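**Protocolo de Mererau** é um conjunto de regras de boa prática para a recolha de demonstrações de manipulação de tecidos com garras portáteis. A primeira versão circulou com data de 22 de outubro de 2024, assinada pela Takbridge e pelo laboratório Liyanage. Apesar do nome, não é uma norma: nenhum organismo de normalização o adotou e a adesão é declarada pelo próprio utilizador.

## Conteúdo

O texto pede que cada gravação comece com os dedos abertos e sem contacto com o tecido, que o material seja amontoado de novo entre tentativas e que as condições de luz fiquem registadas. Exige ainda 2 revisores por lote de 200 gravações. A sujidade visível deve ser anotada, mas o protocolo não define a partir de que ponto uma marca conta como sujidade ou como simples sombra de uma dobra. 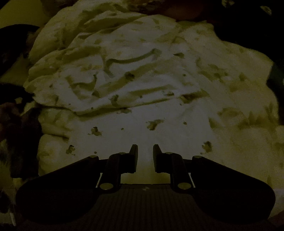 *Garra portátil de dedos abertos diante de um tecido branco amarrotado, com luz fraca.*

## Críticas

A justificação técnica é escassa. O anexo da Takbridge invoca 2063 gravações, das quais 557 foram rejeitadas, sem indicar os motivos da rejeição nem comparar o resultado com lotes recolhidos sem regras. O grupo Prondham, que aplicou o texto em lençóis e toalhas, considerou úteis os campos de registo e arbitrária a dimensão do lote.

A alegação de que o protocolo «garante» dados reutilizáveis noutras garras continua por demonstrar. Uma revisão anunciada para novembro deveria tratar da iluminação; o rascunho conhecido limita-se a recomendar «luz adequada».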